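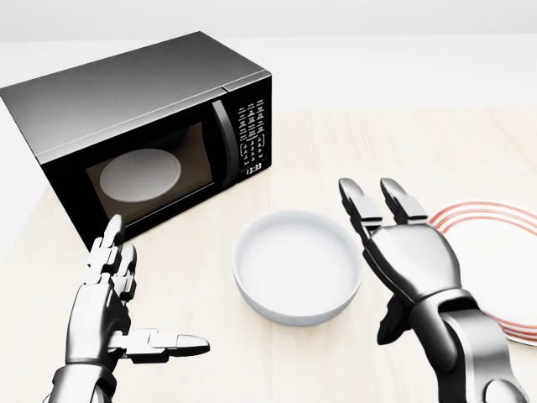 How Does a Robot Learn to Clear the Table?

Think about putting a bowl in a microwave. You pull the door open, pick up the bowl, set it on the round plate inside and shut the door. You probably don't think about your fingers at all.

A robot has to work out every bit of that. How wide should the hand open? Which side of the bowl should it grab? What if the bowl is a little farther to the left than it was last time?

Nantana Klinhom and Duangjai Chantharasri study this problem. Their project is called Nerero, and it teaches a robot with two hands to do small kitchen jobs. Most of the teaching happens inside a computer.

A kitchen made of numbers

The computer program they use is called a simulator. It works a bit like a video game. It has a table, a microwave, a bowl and a plate, and it has rules for how things fall, slide and bump into each other. The robot in the simulator has metal hands with fingers and thumbs that bend at the joints.

If the pretend robot drops a pretend bowl, there is nothing to sweep up. The researchers press a key and everything goes back to the start. A real robot is slow and costs a lot to fix, so it makes sense to let it do its early mistakes in the computer.

Learning by copying

The robot doesn't begin by guessing. First, a person shows it what to do. The person wears special gloves, and when they move their fingers, the robot's fingers in the simulator move too. The computer saves each try from start to finish. One saved try is called a demonstration.

Nantana and Duangjai recorded 100 demonstrations by hand. That took them most of October, and their arms got tired.

One hundred sounds like plenty, but a robot needs more. So they wrote a program, Gimlow, that takes a saved demonstration and changes it slightly. It might slide the bowl over, turn the plate or move the microwave back. Then it bends the hand movements to fit and runs the try again to see if the job still gets done. Tries that fail are thrown out. At the end they had 1594 good demonstrations.

Moving things around matters. Suppose you learned to catch a ball that always came to exactly the same spot. You would be in trouble the first time somebody threw it somewhere else. It is the same for a robot and a bowl.
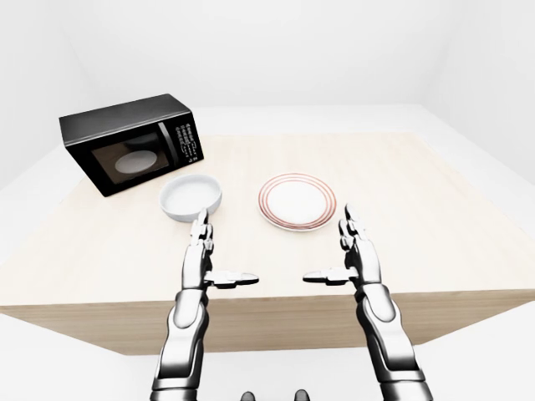 The test

After the robot had studied the demonstrations, the researchers gave it a test with nobody wearing the gloves. It had 999 tries, each with the objects in new places. A try counted only if the bowl ended up in the microwave with the door closed.

The robot that had learned from only the 100 hand-made demonstrations passed 30 percent of its tries. The robot that had learned from the larger set passed more than twice as many.

What went wrong most often? The door. Sometimes a finger slipped off the handle. Sometimes the door swung partly shut while the other hand was bringing the bowl over. The researchers want to record more door demonstrations next.

They also haven't tried any of this on a real robot yet. Real bowls can be greasy, and real handles can be stiff, and a simulator doesn't get all of that right.

Words to know

Simulator: a computer program that copies how things move in the real world.

Demonstration: one saved example of a person doing the job.

Joint: a place where a finger or an arm can bend.

Try it yourself

Put a plastic bowl on a table and ask a friend to be the robot. The friend closes their eyes and may only do exactly what you say, such as "move your left hand forward" or "close your fingers." See how many instructions you need before the bowl is off the table. Then move the bowl and use the same instructions again.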